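**Dried mushrooms always a bit sandy, what am I doing wrong?**

*Posted by trostach_kitchen, April 21, 2019*

Hello all. Every autumn we dry mushrooms at home, and in spring I use the last of them for soup. The taste is very good, but at the bottom of the plate there is always fine sand. I soak them for one night in cold water and then I cook them in the same water, as my family always did it. This month I opened the last bag, 100 grams, and it was the worst one. 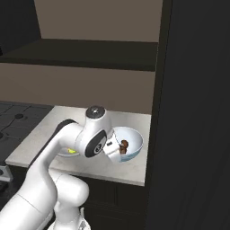
I don't want to throw away the soaking water, for me it is half of the taste. Would warm water be better? And should I wash them before drying next time? I have read both opinions and now I am more confused than before.

---

**gimel_soup**

Keep the water, but don't pour all of it in the pot. The sand goes down if you leave the bowl in peace. I do it so:

- Rinse the dry mushrooms quickly under the tap.
- Soak them in warm water for half an hour, it is enough if the slices are thin.
- Lift them out with your hand or a fork. Don't tip everything into a sieve, then the sand comes back on top of them.
- Pour the water slowly through a coffee filter and leave the last spoons of it behind.

For very thick pieces I soak longer, in cold water, in the fridge. The color of the water becomes darker but the taste is the same to me.

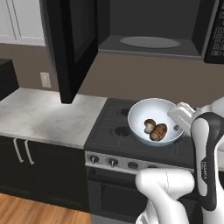 About washing before drying: I only brush them and cut off the dirty end of the stem. Wet mushrooms need much more time in the dryer, and mine (an old Geltora with 4 trays) is not strong. If they grew in sandy ground, wipe the caps with a damp cloth and let them stand on a towel before you slice them.

---

**kazemi2462**

just buy them from a shop, never had sand

---

**lowland_cook**

I agree with the coffee filter, but please wet the paper first, otherwise it drinks a lot of your good broth. A clean cotton cloth folded double works too and is faster.

Also check your last bag for small insects. Sometimes what we feel between the teeth is not sand. If you see little holes or brown dust in the bag, I would not eat it.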